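5 Setting up the double bin on the sorting table

5.1 General

The double bin consists of a front bin for incoming mixed small items and a narrower rear bin for items that have been checked and are waiting to be shelved. Both are open at the top and have the same width. The instructions in this section apply to the Stistari bin pair on the Osel table. For the single floor bin, see section 6.

Read section 5 completely before the bins are placed for the first time. Questions about the table go to Josphat Sang, questions about labels and stock lists to Maxine Bolger.

5.2 Placing the bins

1. Clear the tabletop and wipe it with a dry cloth. Grit under a metal bin scratches the wood.
2. Set the front bin in the middle of the table with its long side toward the operator.
3. Set the rear bin directly behind it. Line up the left and right ends.
4. Press down on each corner of the front bin in turn. If the bin rocks, turn it end for end and repeat.
5. Run a gloved finger along the top edges and report any burr.

CAUTION: Do not drag a loaded bin across the table. Empty it first, then lift it with both hands.

Note: Worn finish, scratches and small chips on the bin walls do not affect use. Do not repaint the inside of a bin. Fresh paint rubs off on light-colored goods.

5.3 Loading the front bin

1. Check that nothing is left over from the previous batch, including in the corners and along the seam between the sloping wall and the floor.
2. Place long boxes first. Lay them flat, lengthwise along the front wall. Boxes may touch end to end.
3. Turn any printed label so that it can be read from above, where the shape of the box allows it.
4. Place soft items on the open part of the floor. They do not have to be folded.
5. Lean rigid oval or round items against a side wall, toward the back.
6. Add small flat items last. Keep them clear of the boxes so that they are not pushed underneath.
7. Enter the batch on the Pettigrew sheet. A batch may hold no more than 9 items.

CAUTION: No item may stand higher than the top edge of the front bin. Tall items tip when the bin is emptied.

Note: Small pale items are easy to miss against the gray metal. Count them on the way in and again on the way out.

5.4 Moving items to the rear bin

1. Take one item at a time from the front bin, beginning with whatever lies on top.
2. Compare it with the sheet and mark the line.
3. Put it in the rear bin. Do not throw it. Hard items dropped in can chip the lower edges.
4. When the front bin is empty, carry the contents of the rear bin to the shelf before starting the next batch.

Unlabeled items go on the Feltirari tray with a blank tag, part no. 387. They are never returned to the front bin.

5.5 Cleaning

Empty both bins and wipe them with a damp cloth every three batches. Dry the seam separately, as water collects there. Every six months, in March and September, take both bins off the table and clean the undersides.

Do not use scouring pads or steel wool on the sloping wall.
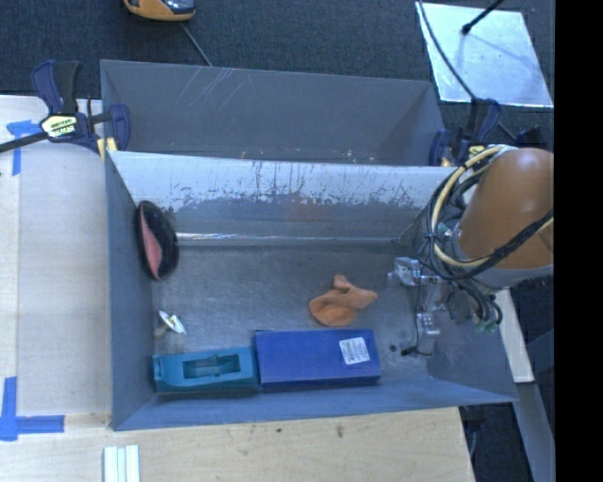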